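Kocabaş Copper-Finish Hex Key Set

Product page / Hand tools / Hex keys and drivers

Item 276
In stock, usually leaves Lasirton the next morning if you order before 2 p.m.

Overview

The Kocabaş hex key set has 9 L-shaped keys in metric sizes, from 1.5 mm to 10 mm. Every key has the same copper-colored finish, a rounded bend and flat-cut ends. They come in a folding holder with the size printed next to each slot.

Most people buy this set for flat-pack furniture, bicycles and small machine covers. It also covers the set screws on door handles, towel bars and pulleys. If you only need one key for one job, see the section on single keys further down the page.

What is in the set

Sizes: 1.5, 2, 2.5, 3, 4, 5, 6, 8 and 10 mm
Holder: black plastic, folds flat, hangs from a hook
Longest key: 152 mm on the long arm
Guarantee: 24 months against twisting or cracking in normal hand use

The keys get longer as they get thicker. The small ones are short on purpose. A long arm on a 1.5 mm key would let you twist the steel before you felt the screw move.

Finish

The copper color is a thin coating over hardened steel. It slows down rust and makes the keys easy to pick out from the chrome and black tools in the same drawer. It is smooth to the touch and wipes clean with a dry cloth.

The coating will wear at the tips first, where the key meets the screw. On our shop set the 4 mm and 5 mm keys went gray at the ends within a few weeks, and they still fit as well as they did when new. A light wipe of oil keeps the bare steel from spotting. Do not use a wire brush or sandpaper on the ends.

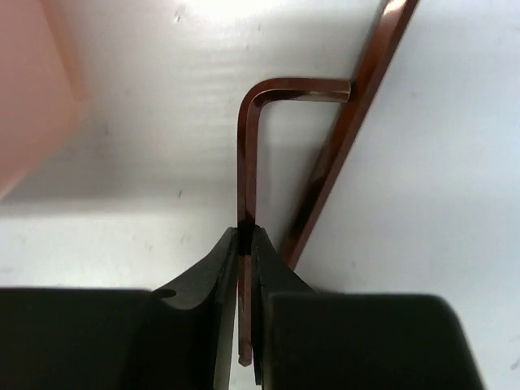
Both ends of each key are cut square. There is no ball end in this set. A ball end lets you come at the screw from an angle, but it has less metal in contact with the socket and should not be used for final tightening. If you need ball ends, look at the Riltness long-arm set, which we also carry.

Using the keys

Put the long arm in the screw when you want to reach down a hole or spin a loose screw quickly. Turn the key around and put the short arm in when you need force. Push the key all the way to the bottom of the socket before you pull on it. Most rounded-out screws we hear about came from a key that was only halfway in, or from paint and dirt packed in the socket. A pin or a small pick will clear it.

Do not slide a pipe over the arm for more leverage. The guarantee does not cover this.

Check whether the screw is metric or inch before you start. A 5 mm key will go into a 7/32 in. socket and feel nearly right, then slip when you lean on it. Older bicycles and imported machines can have both kinds on the same part.

Single keys

We sell every size on its own. Add the size in the order note, or choose it from the list at checkout. Single keys ship in a paper sleeve without a holder. The 2.5 mm and 4 mm go missing more than the rest, so those two are also sold in pairs.

Keys from the older Brureck set will fit this holder up to 6 mm. The two largest Brureck keys are too thick for the slots.

Customer notes

"I put together office desks for a living and go through a set a year. These have held up. The holder is a bit stiff when it is new and I would have liked bigger numbers on it."
Selim Dağdelen

"Good fit on my bike. The 10 mm is more than I will ever need but the small ones are nice and crisp. Color rubs off on the ends like the page says."
Hülya Çınar

Shipping and returns

The set weighs roughly a pound and ships in a padded envelope. Orders of three sets or more go in a box. You can return an unused set in its holder for a full refund. For a guarantee claim, send us a clear photo of the damaged key and your order number. We replace the single key and you keep the rest of the set.

The next delivery of the matching T-handle set is expected in October. To be told when it arrives, leave your email address on the T-handle page.

Related items

Riltness long-arm set, ball end
Brureck folding set, metric
Kocabaş T-handle set, copper finish
Replacement holder, black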